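**Shoebox packing, build thread.** Senga Mackay, Uvell Robotics Club, student arm project. Posts run in order, oldest first.

**1/**
December update from the club bench. The task this term is shoe retail returns: pick up a shoe, put it in its box, close the box. We train one policy per stage and chain them. This thread covers the data side and the first training runs.

**2/**
Team is four people. Nnamdi Oyelaran has the policy code, Iona Jardine has calibration, Keir Morrison prints and breaks fingers, I run the recording sessions and keep the log. Rhona MacLeish supervises and signs for parts.

**3/**
Gripper view below. Two dark fingers, red shoe box, tan cardboard, white sneaker on its side. Most of the grasp decisions are made from this angle, so the fingers take up a good share of the pixels in every sample.

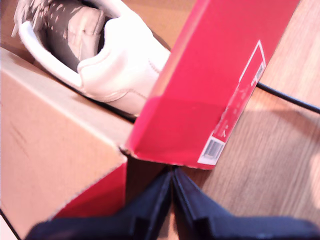 *Reading time: 2 min*

**4/**
Exposure first. Bright light on the wood and on white leather both push toward clipping. The leather loses its seams, and the seams are what the policy seems to use for heel orientation. We lock exposure low before recording and accept a noisy shadow side.

**5/**
Auto white balance is off for the same reason. Saturated red close to the lens drags everything else toward green when the box fills the view. Iona found this by plotting mean channel values per episode. It showed up as a step each time the box got near.

**6/**
Episode count for the place stage is 599. Target was 2000. We stopped early to see where the curve was, and the curve said object position variety was worth more than raw count. Nnamdi's plot is in the club repo under Tufa, which is our name for the dataset tools.

**7/**
Format notes for anyone copying this:
- joint positions and gripper width logged at 20 Hz
- images resampled to the same clock
- one text label per episode, no free-form notes
- failed grasps kept and flagged

**8/**
On keeping failures: we argued over this for a week. Keir wanted them deleted. Current compromise is that they stay on disk, the trainer skips them by default, and a flag turns them on. With the flag on, the policy re-approaches more after a miss. It also dithers more at the box rim.

**9/**
The rim is the hard part. Cardboard flexes, and a finger that lands on the edge pushes the box instead of going in. Position control has no idea this has occurred. We have no force sensing at the fingertips, only motor current, and current is noisy at low speed.

**10/**
Workaround from Keir: chamfer on the inner face of each finger, 2 mm. Rim contacts now tend to slide off to one side. It costs some grip area on the shoe collar. Collars are padded, so we can afford it. Laces would be a different story.

**11/**
Wider view of the bench. Box stands upright, long side facing forward, for the orientation trials. Arm comes in from the left, terminal open on the monitor behind. 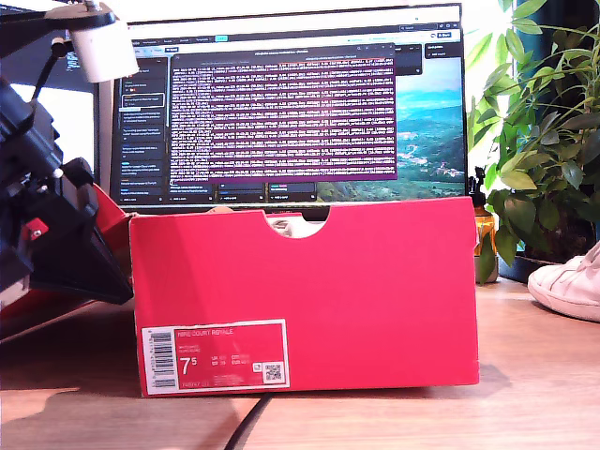
*Red shoebox, size 7.5, upright on the desk with the arm at left.*

**12/**
The upright pose tests something specific. The policy saw mostly tilted and flat boxes in training. Upright puts the label and the semicircular finger notch in positions it has rarely seen. The notch is the best visual landmark on the whole box and we had been ignoring it.

**13/**
Background is a known problem. Monitor, plant and bottle are all texture the network can latch onto. Iona ran saliency maps on the old checkpoint and a visible fraction of the attention sat on the monitor. Lostberg, the new checkpoint, is trained with random crops and a background swap. Better, still not zero.

**14/**
Cable check is now on the start-of-session list. A cable crossing the desk will shift between sessions, and a session where it moves should be marked as a new layout in the log. I missed this twice in the early data and had to go back and relabel.

**15/**
Compute: training is on the shared machine at Skolska, overnight slots only. One run fits in a slot if nobody else queues. If your job dies at 3 a.m. there is no second try until the next night — checkpoint often.

**16/**
Next: lid closing. Different motion, two contact points, same fingers. Nnamdi wants to start from the place-stage weights. I want a fresh baseline first so we have something to compare with. We are doing the baseline.

**17/**
Finger STL with the chamfer is in the repo, v4 folder. Print it in PETG. The PLA ones cracked at the ridge. Questions about the log format go to me, questions about the trainer go to Nnamdi.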